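Notes from the Edanier open day

Typing this up on the train before I forget it all, so forgive the state of it. Open day at Edanier, April, their yearly one. Doors at nine, coffee bad, badges worse (mine had my first name twice). Went because Grovard is thinking about door-opening for the night delivery carts and I wanted to see how other people teach it before we spend money on it.

Short version: go if you get the chance, skip the talk before lunch, spend your time at the teaching stations.

Getting in. You sign a form, leave your bag, get put in a group. Ours was 18 people, too many for the corridors. Mostly integrators, a couple of hospital people, one guy who seemed to be there for the sandwiches. Our guide was Keegan Desjardins, who runs the teaching side. Fast talker, walks faster. Lost half of us at the first staircase.

First stop was bench work, teaching by hand. You put the arm in a soft mode, grab it near the wrist and drag it through the job. Fitting lids on jars. I had a go. Heavier than it looks and it drifts a little when you let go, so you learn to let go slowly. My lid went on crooked. They save the crooked ones too, tagged as such. Asked how many they keep, Keegan said pretty much everything, the sorting comes later.

Then remote control, which was what I came for. Operator is Carter Li, sits at a desk with two hand controllers and a screen, sees what the wrist camera sees plus a wider view on a second monitor. Task for the day: doors. Regular doors in the building, not a mockup on a stand. I liked that. A mockup door never has the weight of a real one, and the latch is always brand new.
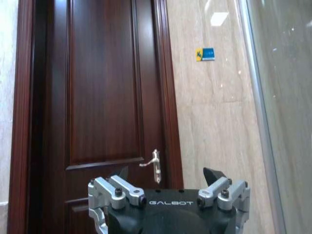 Doors are a good test for a teaching setup since everybody knows how to do it and very few can say how. Carter talks while he works, under his breath mostly. Come up square to it, slow down, look at the handle, don't look at the gripper. From the wrist the target is pretty small – a silver lever on the right side of a dark paneled door, tip pointing left, with the word GALBOT on the gripper body sitting right under your nose. He says new operators stare at the hardware and miss the lever. Also they come in too high. His rule is get both fingertips lined up with the lever before you go forward, then go forward only. No sideways corrections in the last bit. If you need a sideways correction you back off and start again, and the backing off stays in the recording.

That last part started a bit of an argument in the group. One of the hospital people thought you'd want only clean runs. Keegan said they tried that in the first year and ended up with a robot that was great until it was slightly wrong, then had no idea what to do. So now a recovery counts the same as a clean run. Sounded right to me, we had the same thing with the pallet forks.

Numbers I scribbled down: 671 door demos so far, across 6 doors in the building. An operator does 3 hours on the controllers at most, then has to swap to labeling. Carter says his thumbs go first. A usable demo takes about a minute including the reset, longer if somebody wants to come through the door for real, and they do, all day.

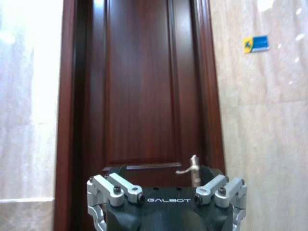 I asked about starting position. They move it on purpose, a bit left, a bit closer, turned a few degrees, and the operator isn't told how much. First few weeks they had tape on the floor and everyone parked on the tape. Tape's gone now. Same with lighting, they record morning and late afternoon and don't draw the blinds. Shiny surfaces are a pain, Carter says, reflections move around when the arm moves and it takes a while to stop trusting them for depth. He uses the edge of the molding on the door to judge how far off he is. Never would have thought of that.

Lag: he says you get used to it, I'm not sure I would. They let a few of us try the controllers on a practice handle screwed to a board. I closed the fingers on air twice and then got it on the third go and was way too pleased with myself. The trick is to wait. You move, you wait, you look. Everyone in our group rushed it, me included.

Quick look at the software after. It's called Cokov, made in house. Timeline at the bottom, force trace above it, you mark the start of contact and the end of contact and give the run a grade. The grading is by a second person, never the operator. Keegan was firm about that one. I thought the tool was a bit cluttered but the people using it were flying through so what do I know.

The talk before lunch was from Yin, one of their partners, on fleet pricing. Slides too small. I ate a banana.

Afternoon was Q and A, standing up, in a hallway. Stuff I got answers to:

Pull doors versus push doors – seperate sets, they don't mix them yet.

Knobs – on the list, not started. Levers only for now.

Door closers – they record with the closer on. Operator has to hold the door while the base moves and this is where most failed runs come from.

Would they teach on a customer's own doors – yes, prefered even. They'd want a few days on site and one of our people trained to do the driving.

Stuff I didn't get answers to: price, and how many demos for a new door if the handle is close to one they already have. Keegan said "fewer" and smiled. Will email.

For our lot at Grovard: I'd send two people next time, one to try the controllers properly and one to sit with the graders. Wear decent shoes. Parking is round the back, the front lot fills up early. And ask for Carter's desk first thing, by mid afternoon there was a line and he'd stopped talking.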